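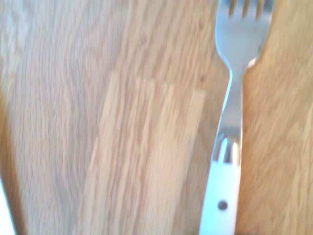

2022년 3월 15일

탐방로 유지관리 입찰 서류를 다시 읽었다. 공원관리소가 올해 배정받은 보수 예산은 작년과 같은 금액이고, 대상 구간만 늘었다. 단가표를 보면 쇄석 포설과 배수로 정비가 한 항목으로 묶여 있다. 작년에는 분리되어 있었다. 묶어 놓으면 시공사는 포설 쪽에 물량을 몰아 쓰고 배수로는 최소 기준만 맞춘다. 비가 오면 결과는 같다. 물이 노면을 타고 내려가면서 세립분을 쓸어 가고, 굵은 골재만 남는다.

오전에는 Tostlow 능선 구간의 12월 점검 기록을 정리했다. 횡단 배수구 간격이 설계도와 맞지 않는다. 도면에는 경사 변화점마다 하나씩 있는데 현장 기록에는 두 곳이 빠져 있다. 시공 누락인지 매몰인지 기록만으로는 판단할 수 없다. 점검자가 사진 번호를 적지 않았다. 양식에 칸이 있는데 비워 둔 것은 이번이 처음이 아니다. 해빙 후 현장에서 직접 확인하기로 하고 비고란에 '미확인'으로 적었다.

Quang Diệp과 통화했다. 그는 Brurero 계곡 쪽 침식 측정을 맡고 있다. 측정 말뚝 중 하구에 가까운 것들이 기울어서 기준점으로 쓸 수 없다고 한다. 기울어진 말뚝의 값을 보정해서 쓸 것인지, 결측으로 둘 것인지 의견이 갈렸다. 나는 결측 처리를 주장했다. 기울어진 시점을 모르면 보정식의 근거가 없다. 그는 연속 자료가 끊기면 연간 후퇴율을 낼 수 없다는 입장이다. 둘 다 맞는 말이라 결론은 내지 못했고, 우선 원자료를 두 벌로 보관하기로 했다. 파일명 뒤에 처리 여부를 표시한다.

주차장 문제도 이야기했다. Vương 입구 주차장은 승용차 400대 규모인데 버스 구획이 따로 없다. 성수기에 버스가 승용차 구획을 가로로 점유하면 실제 수용량은 계산값보다 훨씬 떨어진다. 셔틀 도입안은 작년에도 나왔다가 회차 공간이 부족하다는 이유로 보류되었다. 회차 반경만 놓고 보면 중형 차량은 가능하다. 검토서가 대형 차량 제원만 넣고 계산한 것이 문제다. 다음 주에 중형 기준으로 다시 그려 볼 생각이다. 진입로 폭도 같이 확인해야 한다. 도면상 폭은 길어깨를 포함한 값이고, 길어깨 일부는 무너진 채로 방치되어 있다.

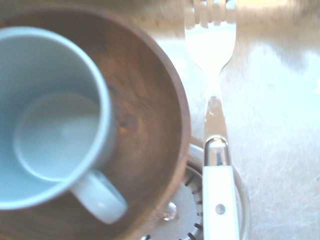 오후에는 Dirkmont 측에서 보낸 목재 계단 교체 견적을 검토했다. 방부 처리 등급이 사양서보다 한 단계 낮다. 지면에 직접 닿는 부재와 닿지 않는 부재를 구분하지 않고 같은 등급으로 넣었다. 디딤판은 그래도 되지만 측판은 안 된다. 측판 하단은 늘 젖은 흙에 닿아 있고, 재작년에 철거한 계단도 전부 그 부분부터 썩어 있었다. 수정 견적을 요청하는 메일을 보냈다. 납기 48일은 그대로 받아들였다. 줄여 봐야 건조가 덜 된 자재가 들어온다.

연결 철물은 용융아연도금으로 지정했는데 견적에는 '도금'이라고만 적혀 있다. 이것도 질의 항목에 넣었다. 해안 쪽 구간은 염분 때문에 전기도금품이 오래 버티지 못한다. 단가 차이는 크지 않다. 나중에 교체하러 다시 올라가는 인건비가 더 든다.

저녁에는 이용객 계수기 자료를 내려받았다. 북쪽 계수기는 정상이고, 남쪽은 야간에 비정상적으로 높은 값이 반복된다. 사람이 아니라 나뭇가지나 동물일 가능성이 높다. 적외선 감지식은 바람이 강한 날에 이런 오차가 난다. 해당 시간대를 풍속 기록과 대조해야 하는데 기상 자료의 시간 간격이 계수기와 다르다. 간격을 맞추는 작업부터 하다가 중간에 멈췄다. 보고서에 총 이용객 수를 쓰려면 이 부분을 먼저 정리해야 한다. 지난 보고서는 보정 없이 합산한 수치를 그대로 썼고, 그 수치가 예산 설명 자료에도 들어갔다. 정정 요청을 할지는 대조 결과를 보고 정한다.

산불 조심 기간 통제 구간 안내문 초안도 받았다. 우회로 표기가 구 명칭으로 되어 있어 돌려보냈다. 현장 표지판은 이미 새 명칭이다.

내일 할 일. 남쪽 계수기 배터리 전압 확인. 측정 말뚝 좌표 원본 찾기. 진입로 종단면도 출력. 장화 밑창 갈라진 것 접착제로 붙여 볼 것.

공감 2 댓글 2 공유하기

맨 위로 | 글의 무단 전재 및 복제를 금합니다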